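Heidrun Hofstetter left her husband in September and took the laundry basket. He got the house in Costilia, the good knives and the dog, who had never cared for her. The basket was pink, it had cost 2 dollars, and she drove it 727 miles on the passenger seat with the belt across it.

"You could have taken the car title," said Milagros Restrepo, who was renting her the back room.

"I took the car."

"I said the title."

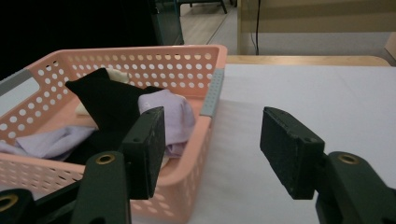 The settlement, as it stood at breakfast.

Milagros had covered the table in white before she would let the basket anywhere near it. She was like that about other people's marriages. She leaned over the black stuff and the lavender stuff for some time, in the manner of a customs officer at Brultov who has been told to expect cheese.

"Any of this his?"

"The black."

"You stole his socks?"

"I was in a hurry. They were on top."

Milagros made coffee, the Kandasamy kind that tastes of pencils, and they drank it standing up.

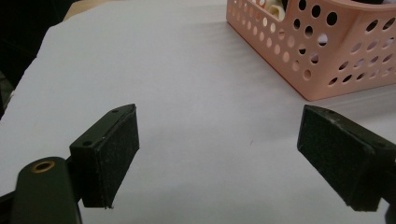 Heidrun had meant to write him a letter. She'd composed most of it in her head on the highway, 100 sentences at least, every one of them fair-minded and fatal. But the great pale sheet spread over the tabletop had nothing written on it, only a few faint ripples where the light caught, and one look at all that room made her tired. A person could put a whole marriage down on a sheet that size and still have space for the recipe for his mother's dumplings.

"Dear Conrad," she said aloud, to try it.

"Too friendly," said Milagros.

"Conrad."

"Now you sound like his dentist."

The phone rang at a quarter to four. It was Hada, his sister, calling to say that he bore no grudge, that the dog was eating well, and that he had been wearing sandals since she left. Was there any chance Heidrun knew why?

Heidrun looked at the basket.

"None," she said.
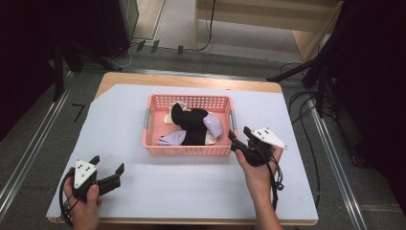

Exhibit A, with lavender.

She mailed him one black sock the next morning, without a note. The other she kept for dusting.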